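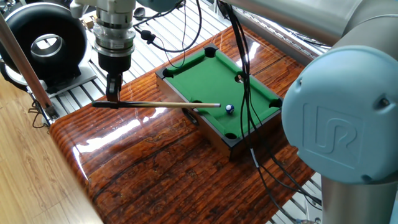 Small pool table, cue over the near left side.

July, 9:40 am. Cloth glue tests, second batch.

Switched to the Seritz glue for the green wool samples. Mirkard still has the old adhesive on back order and Liên didn't want to wait. Cut 13 strips from the Quách roll, all along the length of the weave. Strips 1 to 6 glued to bare MDF, 7 to 13 to MDF sealed with one coat of shellac. Pressed under the steel plate for 100 minutes.

Peel results so far: bare board holds well on all six. Sealed board is uneven. 8 and 11 came up at the corner with almost no pull, the rest needed the clamp. I think the shellac on those two was still soft when I glued. Wrote the coat time on the back of each from now on, should have done it last time.

Bleed-through: slight on 3, none on the others. 3 was the one I spread with the old notched trowel. Threw the trowel out.

11:15. Joon-young Maeng called from Endimville about the humidity cabinet. The sensor reads 2 points high, so subtract that from everything in the June pages. I corrected the table in the binder but left the graphs alone.

Order 609 came in short, one can of glue missing. Liên Vương is handling it.

After lunch: put 4, 5, 9 and 12 in the cabinet overnight, peel tomorrow morning. Leave the cabinet shut until then, please. Remaining strips are in the flat drawer, face up.

To do: new blades for the rotary cutter. Ask Quách if the next roll is the same dye lot. Redo 8 and 11 with a full day between shellac and glue.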